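Section 3. Planning and Budgeting for Your Tabletop Arm

Before you place an order with Zuvville, please set aside an afternoon for this section. We know it is tempting to go straight to the catalog, but the arm is only one line of the budget, and the smaller lines have a way of creeping up on you. Thandeka Naidoo, who handled our first few kitchen set-ups at Bromholm, went over most of these steps with us, and you will find her advice sprinkled throughout.

3.1 Measure and mark the table first

1. Pick the table you really mean to use and clear it off. Folding tables wobble, so please leave those for lunch.
2. Measure the top, then mark it into sections with blue painter's tape. The lines don't need to be perfectly square. They are there so that you and your supplier can talk about the same patch of table over the phone.
3. Set out a few of the things the arm will handle, and leave at least one section bare for working room.
4. Write down the tallest item and the widest item. You will need both for the gripper form in 3.2.
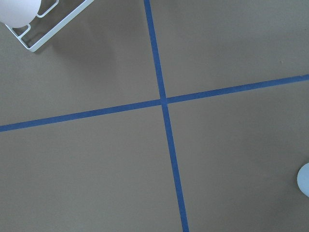
Fig. 3-1. Tabletop sectioned with blue tape, wire rack at upper left.

Note: Tape is the cheapest thing on your list, so buy more than you think you need. You will move the lines at least once (we moved ours the same morning).

3.2 Choose the gripper before the arm

5. Fill in the gripper form using your own dishes and tools. A two-finger gripper suits cups, bowls and light plastic pieces, and it is where most first-time buyers should start.
6. Ask for the opening width in writing and compare it with your widest item. If the two numbers are close, go up a size.
7. Add the weight of the gripper to the weight of your heaviest item, and then look for an arm rated above that total.

CAUTION: Leave slack for the cable at the wrist. A cable pulled tight will wear out early, and a replacement is not covered under the Sasum care plan.

3.3 Budget for the things on the table

Now for the part people forget! Your arm will need something to practice on, and a good mix costs less than you might fear.

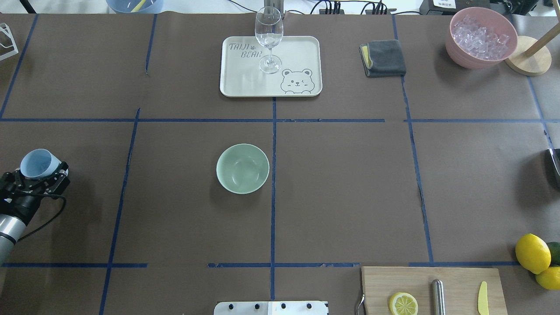
8. Put $300 aside for table goods. Include some light plastic pieces, a ceramic bowl or two, a tray, a cutting board and at least one item in clear glass, and buy spares of anything breakable.
9. Put $427 aside for mounting hardware, spare finger pads and cable ties. Ruan Msimang keeps a price sheet for these, and he is happy to send it along if you write to the address in the footer.
10. Hold back $900 for the second month. By then you will know what you wish you had bought, and it is a great comfort to have the money still sitting there.

Note: Fresh fruit and ice belong under running costs. Please don't try to fold them into step 8, or your totals won't match the Shabalala worksheet.

3.4 Before you sign

11. Confirm the delivery time and who will carry the crate indoors.
12. Check that there is an outlet within reach of the table.
13. Ask for 3 references and call every one of them.

If you are ordering for a June start, send the worksheet in early, as the summer calendar fills up quickly. Section 4 picks up with unpacking.

Shares 3 | Comments 0

Bromholm Set-Up Guides | Contact: Ruan Msimang, Planning Desk | All rights reserved | Back to top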